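Plorkurdale Branch notes, 2025-09-07

1/ I have been going through my slides and notes on the Plorkurdale Branch again, so I'm putting what I have in one place. Most of what's online mixes up the two Garby stations and gets the engine numbers wrong.

2/ The branch left the main line at Lamrani Junction and ran north to Plorkurdale by way of Garby. It was single track all the way. The only passing siding was at Garby, on the east side, and it was short. Long freights had to be split to clear it.

3/ Regular power in the steam years was 2-8-0 No. 189. She had a replacement tender off a scrapped engine, and the tender never matched. The cab side numbers were painted larger than the ones on the tender. If your print shows them the same size, it was taken before the swap.

4/ No. 309 is the one people confuse with her. 309 was a 2-8-2 and too heavy for the bridge north of Garby. She worked from Lamrani Junction to Garby and no farther. Any photo captioned "309 at Plorkurdale" is either a different engine or a different town.

5/ The two Garby stations: the first was a frame building on the west side with a bay window facing the track. It burned in December, and a boxcar body served as the depot for a while after that. The second station was brick, on the east side, next to the siding. The platform lamps were moved over from the old one.

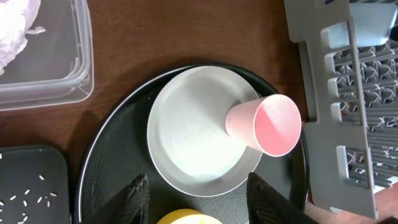

6/ Dining service

The branch never had a full diner. The summer excursion train carried a cafe-lounge named Nunano, leased from the parent road. It had 25 seats, a counter at one end, and a kitchen you could cross in two steps. The menu was sandwiches, pie, coffee and soup.

7/ Nunano was heavyweight stock with six-wheel trucks. She was rebuilt from a parlor car and kept the parlor car window spacing on the lounge side. That is the quickest way to tell her from the other leased cars — look for the wide blank panel next to the vestibule.

8/ Her china was plain stock pattern, no road name and no crest. I see pieces offered as "Plorkurdale Branch dining car china" a couple of times a year. With no backstamp tying it to the line, there is no way to prove it, and I would not pay extra for it.

9/ Cabooses

Caboose 100 was the branch's own. Wood body, steel underframe added later, cupola set off center toward the rear. It was painted boxcar red for most of its life and orange at the end. I have one slide of it in orange, at Lamrani Junction, coupled behind an empty gondola.

10/ Caboose 100 was sold off with the other equipment when the branch closed. I've heard it went to a farm and I've heard it was burned for the metal. I have no paperwork for either one. If you have the sale list, I would like to see it.

11/ Diesels came late. A pair of road switchers was assigned out of Lamrani Junction, and one was usually enough. They ran long hood forward going north because the turntable at Plorkurdale had been filled in by then.

12/ What can still be found: the south abutment of the bridge, the concrete base of the water tank at Garby, and the grade itself between Garby and the county road. The county road end is posted, so stay off it. The brick station is a feed store office. They let me take pictures of the outside and were nice about it.

13/ Nothing is left at Plorkurdale. The yard is under the highway. The viewpoint used in most of the well-known photographs was the footbridge at the south end, and that came down with the freight house.

14/ Correction to something I posted last year. I said the Garby water tank was wood on a wood frame. It was wood on steel legs. The steel shows up plainly in a builder's print I had not seen at that time.

15/ Still looking for: any view of Nunano's kitchen side, any interior, No. 189 with the original tender, and employee timetables from the last years of passenger service. Scans are fine. I'll credit them however you want.

16/ I'll add the freight house track diagram once I redraw it. The copy I have is a photocopy of a photocopy, and the spur numbers can't be read on the east side.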